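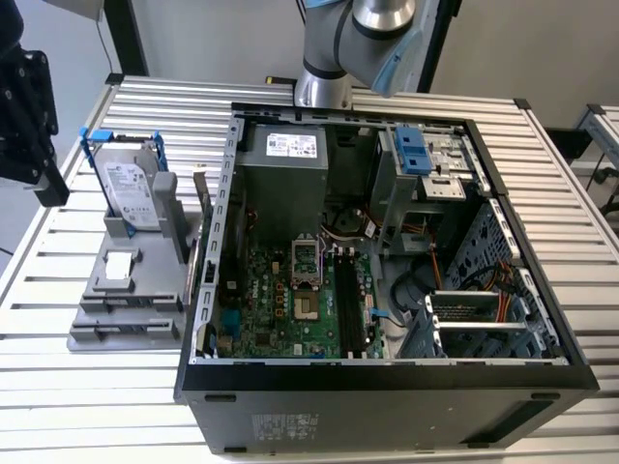 Desktop tower with the side panel off.

Home internet and device safety checklist, with comments
Farolton household, two children, one dog (no account)
Inspection carried out 30 January 2026, before school goes back

Ratings: OK / Watch / Fail. I have marked us the way a stranger would, which stung a bit.

Part A. Where the screens live

A1. Shared computer is in a room adults walk through
OK. It's on the end of the kitchen bench, screen facing the kettle. Supervision in this house is largely powered by tea.

A2. No phones or tablets in bedrooms overnight
Fail. The charging basket in the hall had one tablet in it and an old calculator standing in for the second. Full marks for weight and shape. Calculator has been returned to its pencil case and the arrangement discussed.

A3. Webcam covered when not in use
OK. Bandaid, dinosaur pattern. Replace before it goes furry.

A4. Adults also put their phones in the basket
Watch. The inspector's own phone was on the inspector's bedside table. The inspector needs it for the alarm, and was told by a nine-year-old that clocks exist.

Part B. Accounts and passwords

B1. Each child has their own login, without administrator rights
Fail on first look, fixed the same afternoon. Our youngest had full control of the family computer and I did not. Allow longer than you think for this one.

B2. Dates of birth on accounts are true
Fail. According to Skellov, my eldest is 79 and enjoys puzzle games. Most of the child settings only switch on if the service knows it has a child, so a wrong birthday undoes everything in Part C. Changed. Expect tears, as the 79-year-old had access to some very good chat channels.

B3. Parents know the passwords, or know where they're written down
OK. In the recipe tin, under Fish.

B4. Profile photos and usernames give away nothing useful
Watch. No faces, good. The username had our suburb and the netball number in it. New one chosen after 4 rejected suggestions, three of them mine.
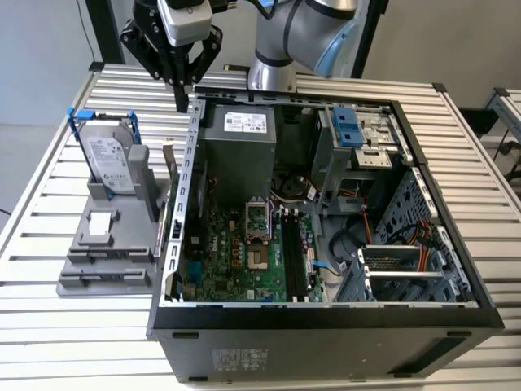

Inside a desktop case: power supply, motherboard and an empty CPU socket.

Part C. Filters, chat and strangers

C1. Router filtering switched on
Watch. The Hofstetter box has a family mode, and it was on. It was also blocking the Helville library catalogue and letting through a site selling crossbows. Adjusted by hand. A filter is a flyscreen: worth having, and you will still get flies.

C2. Private messages limited to people the child knows in person
Fail. One game had open messaging and 80 unread items in the inbox. We read them together on the couch. Nearly all were trading offers for imaginary hats. A couple were from someone who wanted to know which school she went to. Blocked and reported, screenshots kept first.

C3. Child can show you how to block and report
OK. Both did it faster than I could find my glasses.

C4. Child knows they won't lose the device for telling you something
Watch. I asked, and there was a pause. We have said it out loud now and will have to keep saying it, and then behave accordingly when something grim does turn up, which is the hard bit. If the first thing you do is confiscate the tablet, you'll never hear about the second incident.

C5. In-app purchases need an adult's approval
Fail. One "treasure sack", $79. Card removed. The sack contained hats.
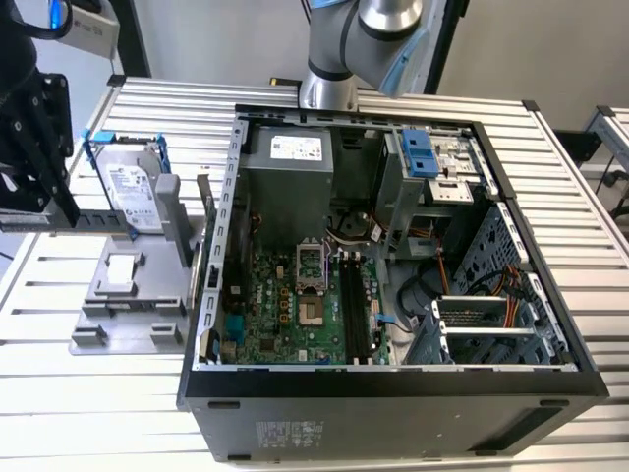 Part D. What goes out the door

D1. Photos of the kids posted by relatives
Watch. Our own settings are tight. The extended family's are set to "everyone, forever". Polite message sent about swimming photos and school uniforms. One thumbs up received, one essay.

D2. Location switched off in the camera and in games
OK on the tablets. Off now on the old phone too.

D3. Old devices wiped before they're sold or passed on
Fail. The retired computer in the garage still had school reports and several years of bath photos on it. Signing out is no substitute for a proper wipe of the drive. Not going to the council clean-up until it's done.
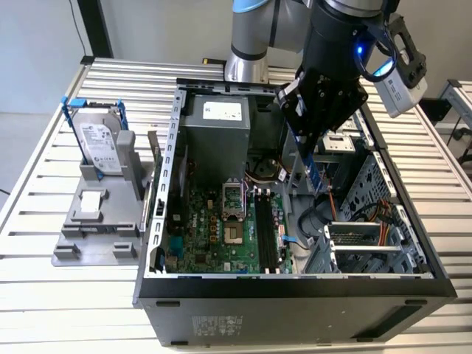
A blue circuit-board module, over an open tower.

D4. Backups of the photos we want to keep
OK. Two copies, one of them at a grandparent's place in Helville, in a biscuit tin.

Part E. Follow-up

E1. Buy each child a clock. And one for the inspector.
E2. Recheck C2 and C5 whenever a new game goes on. They tend to reset with updates.
E3. Ask about C4 again, in the car, where no one has to make eye contact.
E4. Full inspection again in September. The children have asked to hold the clipboard.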